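Golow issue tracker
Project: Urio / pose-recovery
Issue 137: Width and pose disagree between left and right units after the merge step
Status: Resolved, follow-up open
Reporter: Thu Đỗ
Assignee: Erick Kimaro
Component: marker tracking, episode merge
Labels: handheld, fiducial, replay, regression

Thu Đỗ wrote:
Two-handed episodes recorded at the Skotby site replay badly on the arms at Cernberg. The left trajectory is fine. The right one drifts towards the body over the first seconds, then jumps back. Single-handed episodes from the same operators replay cleanly with either unit.

Steps to reproduce:
Take any two-handed episode from the February batch.
Run merge with default settings.
Plot the distance between the two cube centres over time.
Compare with the raw per-unit tracks before merge.

Expected: the merged distance follows the raw distance.
Seen: the merged distance lags behind and then corrects in one step. The step is visible in the replayed motion and trips the velocity limit.

Batch size is 3087 episodes, of which 1544 are two-handed. I have not checked all of them. Every one I opened shows it.

Erick Kimaro wrote:
Can you attach the merge log for one bad episode and say which build you used? Also whether the head camera was recalibrated before the batch.

Thu Đỗ wrote:
Log attached. Build is the current one. Head camera was calibrated at the start of the batch, residual normal. I reran with the calibration from the previous batch and the drift is the same, so I would leave calibration out of it.

Nafula Mugo wrote:
Looked at the log. The right cube is lost for a run of frames early on and the tracker fills the gap from the inertial data. That part is by design. What is wrong is that the fill continues after the cube has been found again. It should hand back within 9 frames. In the attached log it holds on for far longer.

Wycliffe Kioko wrote:
Might be the face-switch check. When the visible pair of faces changes, the solver can flip between two poses that fit almost equally well, so we added a rule that rejects the first solutions after a switch. If both hands turn together, both cubes switch faces at nearly the same time. The rejection counter is shared. I don't think it was ever meant to be.

Erick Kimaro wrote:
Confirmed, the counter is shared. It sits on the tracker object and not on the marker object. Left is processed first, so left resets it and right inherits whatever remains. That explains why the left track is clean, and why single-handed episodes pass.

Nafula Mugo wrote:
It does not explain the width error in the title. Jaw width is read separately.

Thu Đỗ wrote:
Width error follows from the pose error. Width is sampled at the merged timestamp, and the merged timestamp is shifted wherever the fill is active. I have split it out as a child issue in case it survives the fix.

Erick Kimaro wrote:
Patch is up for review. Counter moved to the marker object, plus a test with two markers switching on the same frame. Wycliffe, please run it on the attached episode before I touch the batch.

Wycliffe Kioko wrote:
Ran it. The merged distance now follows the raw distance and the step is gone. Replay at Cernberg completed without tripping the limit. For anyone checking an episode by eye, use a pose like the attached one, with both units held out ahead and two faces of each cube in view. It gives the solver enough to work with, and any offset left over is down to the merge.

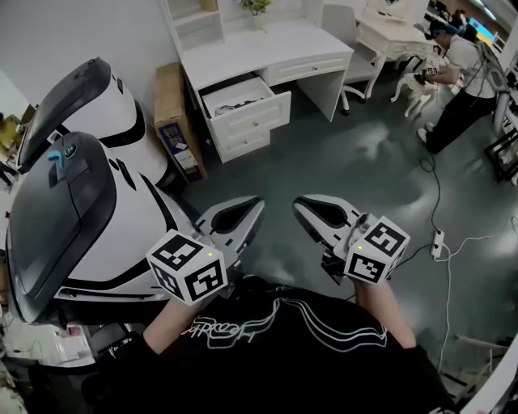

Issue 137, attachment page 1

Silvia Danko wrote:
Before this is closed: do we reprocess or re-record? The training run is waiting on the two-handed set.

Erick Kimaro wrote:
Reprocess. The raw tracks are intact, the fault is only in merge. Nothing needs recording again.

Silvia Danko wrote:
Go ahead. Keep the old merged files until the new policy has been evaluated – I want the comparison between the two in the method section, same seeds, same tasks.

Thu Đỗ wrote:
Reprocessing finished. Velocity limit check passes on all two-handed episodes. Child issue on jaw width stays open until I have compared the width curves against the raw readings.

Status changed to Resolved by Erick Kimaro.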